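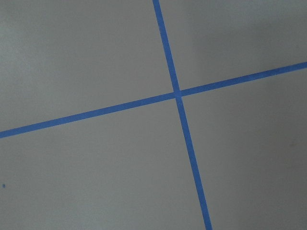

4.2 Setting the reference mark for the wrist camera

Before you compare two grippers on the same arm, the wrist camera must look at the same point each time. Otherwise you are comparing camera positions and not grippers. We use a cross of blue painter's tape on a matte gray surface. The blue separates well from the gray, also where the light falls off toward one side, and the matte surface gives no strong reflections. With the camera tilted, the strips do not cross at a right angle in the view, and the near part of a strip looks wider than the far part. The Pokeo software corrects for this in step 6, so please do not move the tape to make it look square.

You need: the Ferri two-finger gripper or the Daltness suction gripper, the wrist camera with its bracket, painter's tape, and a 4 mm hex key.

1. Put the arm in the HOME position and press Hold on the controller.

2. Lay two strips of tape on the surface so that they cross. Press them flat with your thumb, from the center to the ends. The strips must be long enough to leave the camera view on all sides.

3. Mount the first gripper. Tighten the four flange screws crosswise.

CAUTION: Do not release Hold while your hand is between the flange and the surface. The arm can drop a little when the brake opens.

4. Lower the arm until the display shows a height of 200 mm. Use the slow jog speed only.

5. Open the camera view. The fingers or the suction cup should be out of view. If you see them, the bracket is turned the wrong way -- loosen it, turn it by half, and tighten again.

6. Select Tools > Reference > Find Cross. The software draws a thin line along each strip and a dot on the crossing. Save the result under the name of the gripper.

7. Change the gripper and repeat steps 3 to 6. Do not touch the tape between the two runs.

Note: Small flecks of tape on the surface do not disturb the search, but remove any that lie close to the crossing.

Note: If you get error 246 (cross not found), check first the exposure. Calum Menzies at the Zolurton workshop had this error with automatic exposure on, and fixed exposure solved it.

The saved values are used in section 4.3, Comparing grip position. For questions about the bracket, write to Vilgot Strand.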